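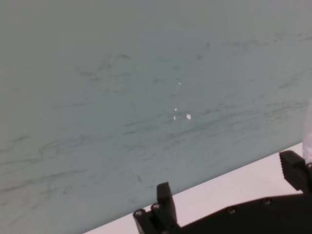
What should a gripper comparison hold constant? The object, its position on the table, the controller settings and the operator. Only the fingers should change between runs.

Slide 2. Thank the organizers and introduce Sorcha Halliday, who will take the controller questions. Our group at Hernlow tested two finger sets, Viltard and Manzano, on the same pair of arms under the Trakis controller.

Slide 3. Each set completed 94 trials per object. Pause on the bottle. Thin plastic gives way under load, and the closing force must be set with that in mind.

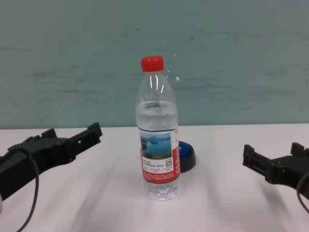
The force limit was fixed at 26 newtons for both sets. Emília Halás reviewed every trial log and excluded three in which the controller restarted. Excluded trials were repeated in September.

Slide 4. Wrist camera against chest camera. State that the wrist view loses the top of tall objects at close range. Refer to the table in the handout; do not read it aloud.

Slide 5. Next round: softer finger pads, same protocol. Take questions until 3:30.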